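Pestness Travel Help > Bookings > Payments and deposits

Ticket: Deposit taken two times, return ferry missing from my booking
Opened by: Agathe Aubert
Status: Solved

First message, Agathe Aubert
14 August 2021

Hello,

I booked a package with you for Rilton: 7 nights in an apartment, and the ferry with Strand in both directions, with one car. I arrived yesterday evening and I have two problems. I will write them separately so that they do not mix.

Problem 1. The apartment asks for a deposit of 2,000 kroner, which is given back after the stay. I agreed to this when I booked. When I looked at my card this morning I saw the deposit there, and under it another one for 2,000 kroner with the same text. So in total two deposits, and I have only one apartment.

Problem 2. In your app, under "My trip", I see the ferry to Rilton and the apartment, but the ferry home has disappeared. Before I left home it was there. I have it in the PDF that came by email, and the PDF has a reference for Strand. When I type this reference on the Strand website it says "No active sailing found."

What I have tried already:
- I closed the app and opened it again. No change.
- I logged out and in. No change, and it asked me to accept the terms again.
- I removed the app from the phone and installed it new. Now the ferry to Rilton is also shown without the car, but I think this is only the display, because on the boat they had the car on the list.
- I looked on my laptop in the browser. Same as the app.
- I called my bank. They say both deposits are "reserved" and that only the merchant can let one go.

The ferry is more urgent for me than the money. It is summer and the boats are full, I saw the line of cars at the harbor. Please tell me if I have a place or not.

Thank you and kind regards,
Agathe Aubert

Reply, Hamish Treloar (Pestness support)

Hi Agathe,

Thanks for setting it out so clearly. I'm starting with the ferry.

Can you send me two things: the PDF, and the first letter of the Strand reference as you typed it? Some of our PDFs use a font where the letter O and the zero look the same.

Did you change anything in the booking after you received the PDF? A new arrival time, a different car, an extra passenger, anything at all.

Hamish

Agathe Aubert

Hello Hamish,

The PDF is attached. The first letter is R. There is an O or a zero later, in the fifth place. I tried both now and the result is the same with both.

Yes, I changed one thing. In February I booked with my old car, and in the meantime I have another one, so I changed the number plate in the app. It said "Your change is being processed" with a small wheel that was turning. It turned very long, so I went back and did it again. The second time it said "Done". I am sorry that I did not write this at the beginning, I did not think a number plate is important for the deposit.

Agathe

Reply, Hamish Treloar (Pestness support)

No need to be sorry, that explains quite a lot.

When a car is changed on a package, our system cancels the ferry part and books it again with the new plate. You sent the change two times. The outward ferry was rebooked properly. For the return, the second request cancelled the sailing that the first request had just made, and then it stopped. The same two requests each sent the apartment a "new booking" message, which is why the deposit was reserved twice.

So the reference in your PDF is really dead, and at this moment you do not have a place on the boat home. I have Strand on the other line. Please don't buy a new ticket yourself, or we will have three bookings to sort out. Give me 30 minutes.

Hamish

Agathe Aubert

Thank you. I do not buy anything. I stay near the phone, but in the apartment the signal is only good in the kitchen, so please write here also.

Reply, Hamish Treloar (Pestness support)

You have a place. Same day, same sailing, new plate. Strand had kept the space on the car deck because the cancellation had never been confirmed on their side. The new reference is in your email.

Could you check three things for me?
1. Type the new reference on the Strand website and tell me what you see.
2. Open "My trip" and pull the screen down to refresh it.
3. Compare the plate with the one on your car, letter by letter.

On the deposit: I've asked the apartment owner's payment company, Naltard, to release one of the two. They have answered that it is done, but your bank can take a few days to show it.

Hamish

Agathe Aubert

Hello Hamish,

1. It says "Confirmed", with my name and the car.
2. The return ferry is there again. The car is also shown for the first ferry now, which is a little late, but good.
3. I went down to the parking and compared. It is correct.

For the deposit I will wait and write again when I see it. Can you please leave the ticket open until then? Another time, with another company, a ticket was closed and I had to explain everything from zero.

Agathe

Reply, Hamish Treloar (Pestness support)

It stays open until you tell me to close it. I've also reported the turning wheel to the app team. A second change should not be accepted while the first one is still running.

Hamish

Agathe Aubert

Hello Hamish,

One of the two deposits is gone from my card since this morning. The other one is still reserved, as it should be until I leave. I had one more question, about the check-out. The app says "Return keys as instructed", but I find no instructions, only the door code for the arrival. Who can tell me this?

Reply, Hamish Treloar (Pestness support)

Good news about the deposit. I asked the owner about the keys. Leave them on the key stand in the apartment, and pull the door closed behind you. The owner will release the remaining deposit after the cleaning.

Hamish

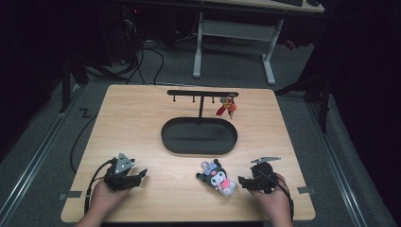
The ferry went well and I am home, so this is my last message about the booking. At the harbor they found the car at once with the new reference. For the owner: the black stand is on the wood table, and the colorful keychain hangs at the right end of the bar, over the tray. The second deposit was released today, so my card is clean. Hamish, you can close the ticket now. Thank you for your patience, and please write to me if the app team has a new version, I have an older phone and I can try it there. Agathe

Ticket closed by Hamish Treloar at the customer's request.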